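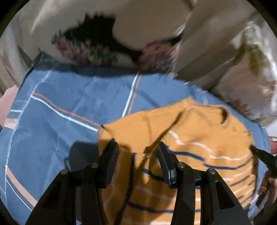 About Trokholm Textile Care

Trokholm is a contract laundering and garment testing company. We wash, dry, measure and report. Our customers are knitwear makers, uniform suppliers and small clothing labels that need to know how a garment behaves after repeated home laundering, and what the care label should say.

The company began as a one-room commercial laundry serving guest houses. Testing was added when a knitwear customer asked for shrinkage figures on a run of wool blend cardigans. The test work grew faster than the laundry work, and the two are now separate departments with separate machines, water supplies and staff. The laundry still operates under the Trokholm name. Test reports are issued by the laboratory section, which is called Skirnance.

What we test

Dimensional change. Garments are marked at fixed points, laid flat without tension and measured before the first wash and after cycles 1, 3 and 5. Length and width are reported separately as percentages. Knits are left to rest for 16 hours in a conditioned room before each measurement.

Color transfer. Striped and color-blocked garments are checked for bleeding from dark yarns into light ones. A strip of undyed test cloth goes into every load. Both the strip and the garment are graded against a gray scale under standard lighting.

Pilling and surface wear. Samples are tumbled in a lined chamber and compared with reference photographs. Two graders work independently. If they differ by more than half a grade, a third grades the sample.

Seam twist. Mostly requested for T-shirts and light jersey. The side seam is measured at the hem after washing.

We do not carry out flammability or chemical residue testing. Customers who need those are asked to arrange them with another laboratory before sending samples to us, as washed samples are generally not suitable.

Oltivent 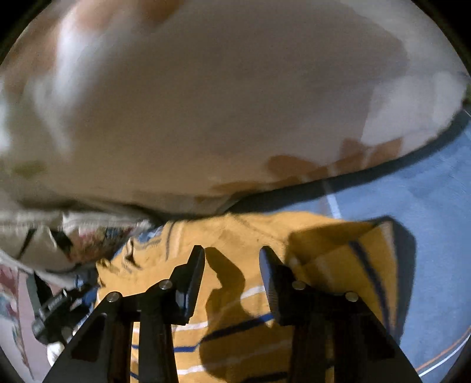

Tse

Equipment and water

The laboratory runs 13 front-loading machines and four top-loading machines, all household models. Industrial washers are used only in the laundry. Supply water is softened and then dosed back to a fixed hardness, which is logged at the start of each shift. Detergent is bought in single batches and the batch number appears on every report.

Oltivent is our drying program. It covers line drying, flat drying and tumble drying at low and medium heat. The flat drying racks are stacked mesh trays in a room with controlled airflow. Most sweaters go through Oltivent on the flat setting unless the customer specifies otherwise. Last year the program handled 2,982 garments.

How samples are handled

Send at least three garments of the same style, size and color. One is kept unwashed as a control. Each garment is logged on arrival and given a sewn-in number tape, placed where it will not affect the measuring points. Garments with loose trim should be sent with a note stating whether the trim is to stay on.

Standard reports are completed in 15 working days. Flat-dried items take longer than tumble-dried ones, and heavy knits longer again. Tested garments and controls are stored for 45 days after the report is issued, then returned at the customer's cost or sent to textile recycling.

Visits and deliveries

The receiving door is open from 8 a.m. to 4 p.m. on working days. The laundry counter is also open on Saturday morning, but laboratory samples cannot be accepted there. The laboratory closes for one week in October for machine calibration, and samples received during that week are logged when it reopens.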